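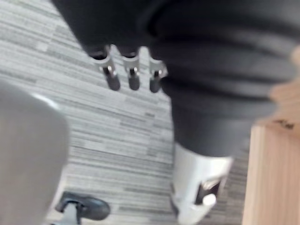
Slide 1: Three fingers, pointing down

Good morning, everybody, and thank you for coming in on a Monday for a talk on filing cabinets! (Wait for people to find seats. Thank Fanni Bíró for the invitation, and say her name slowly.) I've been looking after office paper for 17 years, first at Barta and now at Dreltley, and I'm still fond of it, so please bear with me if I wander.

Slide 2: Open the door all the way

Start with the door, and I do mean all the way open. With the door swung wide you can see how the binders are lying on both levels, and whether a spine is facing you. Mention the label holders here. A blank one is a small nuisance today and a big one in October, when the auditors want a contract from four years back.

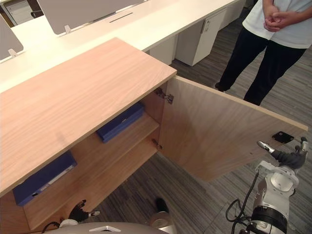
Slide 3: One binder out at a time

Bring it up to the top of the cabinet and leave it there while you decide. Flat is fine, spine toward you, so the label can be read without picking the thing up again. If a corner hangs over the front edge, nudge it back before you reach for the next one (I learned this with my foot).

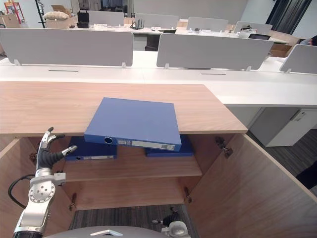
Now, people always ask me how long they should spend on each binder, and I tell them what Zoltán Győri told me at Barta: long enough to read the label and the first page. We went through 54 binders that way one spring, with plenty of coffee. Pause for questions, then hand out the label sheets.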